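Search this site
Search
Sevo Lab Notes > Bench

PRE-SESSION BENCH CHECK, WITH COMMENTS
For the Cuto method (re-grasp after deliberate misplacement)
Checked by: Liis Pētersons. Second reader: Uldis Jõgi.

Purpose. The Cuto result is that a policy trained on misplaced objects recovers from its own fumbles more often than one trained on tidy demonstrations. Over 414 episodes it recovered in 275. A good share of the remainder, we now believe, were the bench's fault. Hence the list.

1. Emergency stop within reach of the seated operator.
OK. Reach measured with my arm. Uldis has longer arms and should not be used as a gauge.

2. Mat flat, corners taped.
OK. Press each corner with a thumb. A lifted corner cost us 53 episodes in August, all labelled "policy hesitates". The policy was quite right to hesitate.

3. Tape overlaps onto the table, not just the mat.
OK. Nobody has agreed on a tape pattern and I have stopped raising it.

4. Gripper fingers: pads clean, closing square.
OK after wipe. Close on a business card and tug. If the card slides out, do it again before blaming the card.

5. Arm mounting bolts.
OK. Check with the torque wrench, never with the palm of the hand and a confident expression.

6. Warning label on arm present.
OK. Present and, I assume, unread.

7. Cables clear of the sweep of the arm.
OK. Run the full sweep at low speed first. Low speed means the low speed setting - it does not mean the usual one with your hand hovering over the stop.

8. Plate on mat, free to be moved between episodes.
OK. Plate position comes from the Godoy script's list. "Roughly where it was last time" is a habit, and habits are what the method is supposed to be testing against.

9. Object on the list for this block.
See comment. The paper and the block are separate conditions and get separate logs. Paper gets refolded every seven episodes, as after that it has learned more about the gripper than the gripper has about it.

10. Ceiling light on, same setting as training.
OK. Write the setting down. Memory is not a lighting standard.

11. Both views recording before the first reset.
OK. Open a file and look at it. A blinking light proves that a light can blink.

Bench views, paper and block conditions:

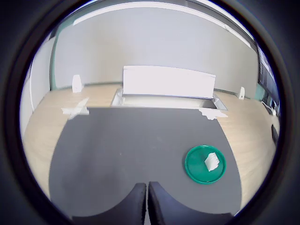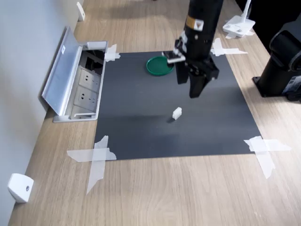 12. Episode labels agreed before starting.
NOT OK. "Recovered" still means two things. For me, the object ends up where it was meant to go without a human hand in it. For Uldis, a second grasp is enough, whatever happens next. The 275 uses my definition. Under his it would be higher, and he mentions this.

13. Log closed and copied to Plellau.
Pending. Do it before leaving the room.

Result: bench fit for use, item 12 to be settled before the next block. Recheck after any change to the mat or the fingers, including small ones you were not going to tell me about.

Filed under: Bench checks, Manipulation, Things we should have written down

3 comments

Uldis Jõgi
A second grasp is a recovery. What happens afterwards is a separate failure and deserves its own column.

Liis Pētersons
Then add the column. The sheet is open to you and has been since August.

benchrat
Stealing item 4. We'd been testing our pads by squinting at them. Do you use the same card each time, or does it wear out?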